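Hi all! I'm Yevhen Karpenko, and I put together the open days at the Torel simulation lab. We've got another one coming up and I need people — 15 of you, to be exact.

No robot background needed. If you can play a video game or parallel park, you'll be fine. You sit at a desk, put on the hand controller and drive a simulated arm around a room we built on the computer. Most of the visit is picking things up, putting them down and telling us what annoyed you. Please do tell us, I love that part! 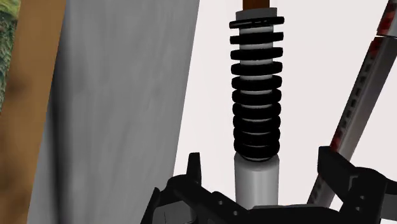
The view from just behind the gripper, rendered in our simulator.

Last November we ran the same thing at our Teswood office and ended up with 1,866 recorded tries, a lot of them from people who had only come along with a friend. We'd like to get to 2,000 this time. Everybody gets a short practice round first (the practice program is called Kassa, and it's very forgiving), then two longer turns with a break in between.
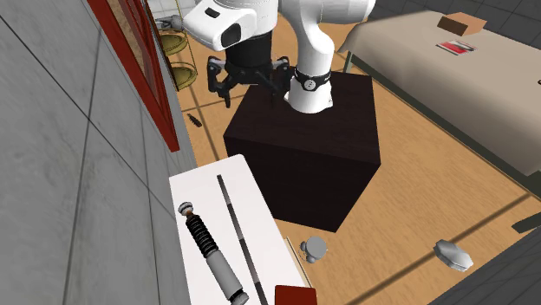
After the break I'll do a short demonstration on the big screen and show how we set up a room, move the objects and change the lighting. Ask anything you like. My colleagues from the Amau project will be there too, and they're much better than me at the math questions.

What you need: to be 18 or over, okay with looking at a screen for a couple of hours, and free for the whole afternoon. Glasses are fine. Left-handed people, please come — we never get enough of you. Lunch and parking are on us, and there's a small gift card for your time.

To sign up, use the form on the Torel visits page by Friday, November 6, 2020. Put "open day" in the first box and tell me if there's anything you can't eat.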